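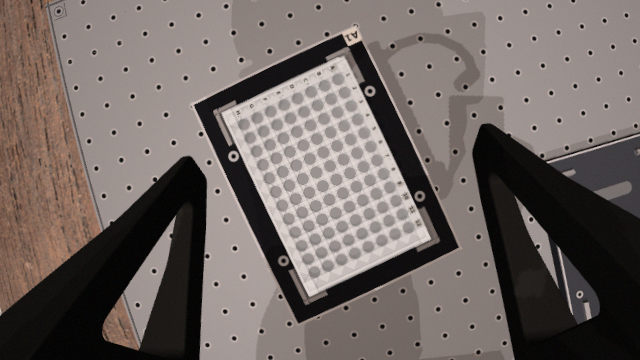 Simulated view from above, plate 96 in its holder, gripper open. Holder rotated on the board; A1 label reads upside down from this side.

Gripper comparison, simulation bench, entry dated 7/16/23
Entered by: Tanveer Mughal
Location: Bresside automation laboratory

Purpose

To compare two sets of fingers for picking up the microplate holder before either set is ordered for the physical cell. The current fingers are the Larnico long pattern. The alternative is the Rallis short pattern, which has a narrower tip and a soft pad. Both were run in the same simulated cell with the same arm model and the same controller settings.

Setup

The cell model is the version released in May, with the perforated board, the wood bench surface and the holder placed as in the earlier work. The holder is turned relative to the camera for all runs recorded in this entry. The square placement used previously was considered too easy and gave no useful difference between fingers.

The wells are modeled as flat discs with no liquid. The plate is treated as a rigid body resting in the holder and is free to lift out. Contact between plate and corner guides is enabled. Contact between the fingers and the board is also enabled, and any such contact ends the run and is logged as a fault.

The arm is commanded to an open pose with one finger on each side of the holder. The wrist then turns to match the holder, the fingers close, and the holder is raised clear of the board. Controller: Allari, position mode, with the force limit set to 30 N for both finger sets. Random seed for the starting offsets: 1004.

Observations, Larnico fingers

The open pose is comfortable. Clearance to the holder is adequate on both sides, and the openings in the fingers allow the overhead camera to see part of the board behind them. This is of some value to the pose estimator, which uses the hole grid as a reference and loses accuracy when too much of it is covered.

The weak point is the turn of the wrist. With the longer finger body, the right side passes close to the dark equipment at the edge of the cell. No contact was logged, but the margin is smaller than the laboratory would accept on hardware. The approach should be made from a higher starting point, with the turn completed before the descent.

Success over the full batch was 95 percent. The failures were all of the same type: one finger reached the holder ahead of the other and pushed it out of line. The plate stayed between its guides in every failed run.

Observations, Rallis fingers

The narrower tip enters beside the holder with less need for exact alignment. The wrist turn gave no concern. The soft pad, however, is poorly represented in the present contact model. It was entered as a stiff spring with added friction, and the holder showed a small vibration on lifting that is probably a product of the solver. Changing the time step reduced the vibration but did not remove it.

For this reason no success figure is recorded for the Rallis set. A figure obtained with this pad model would be quoted later without its conditions.

Camera notes

Shadows from the arm fall across the board above and below the holder. The estimator read them correctly in most views. In 2 views it placed an edge of the holder along the border of a shadow, and the resulting angle was visibly wrong. Both views have been saved with the run log. The lettering on the plate was not used for orientation; the estimator takes orientation from the label on the holder, and this remained readable to it in the rotated position.

Actions

Raise the approach height in the Larnico routine and repeat the batch with the same seed.
Request measured pad stiffness from Rallis. The data sheet gives hardness only.
Repeat the shadow views with the light moved to the opposite side of the cell.
Do not change the Allari force limit until both sets have been run under the same conditions.

Colleagues using the cell model should note that the holder position is now stored in the configuration file and no longer in the script. Older scripts will still load, but they will return the holder to the square placement without a warning.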